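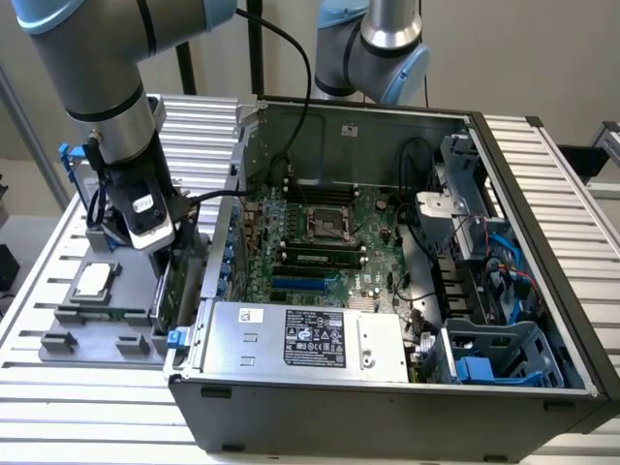
Is a refurbished workstation worth it over a new budget PC?

Muthoni Wanyama
Posted 14th February

I do bookkeeping from home and a bit of photo editing, and my old machine is on its way out. A seller called Clultitz has "certified" refurbished towers for $145, or $114 without the warranty. They claim a 76-point inspection. I asked what the points were and got a link back to the same sales page. My brother-in-law swears by these things, but he also swears by his timeshare. Would you buy one, and is the warranty worth the extra money?

Wekesa Barasa

I'd want to see the list before I believed in it. "Certified" means whatever the seller says it means, and I've had one of these arrive with dust packed in the fan and a sticker saying it had been professionally cleaned.

The old office machines can be a good buy all the same. They were built to be opened up, and memory is usually the cheap part. Before you pay, get these in writing:

Exact processor model, not just "fast quad core"
How much memory, and in how many sticks
Whether the drive is new or pulled from another machine
Who pays return shipping

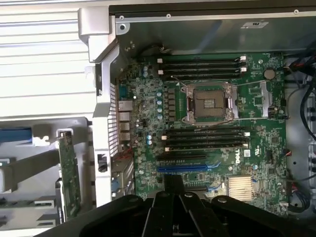 Ask for the processor model in particular, as two towers with the same name on the front can be years apart inside. Check too that it can run a version of your operating system that still gets updates. Sellers go very quiet on that one.

As for the warranty, read what it excludes. Mine left out the power supply and "wear items," and they got to decide what those were. I'd take it only if the return postage is covered.

Thirumalai Iyer

just buy new. had a refurb from Merum, died in June, 9 days after the cover ran out

Janaka Paul

One bad unit doesn't prove much, and the new ones at that price are pretty grim. I paid for mine with a credit card and ran it hard for the whole return period — big files, video, left on overnight. It's still going. I did skip the warranty, so maybe I got lucky. I wouldn't pay for the photo editing bundle either if they offer it. It was a free program when I looked it up.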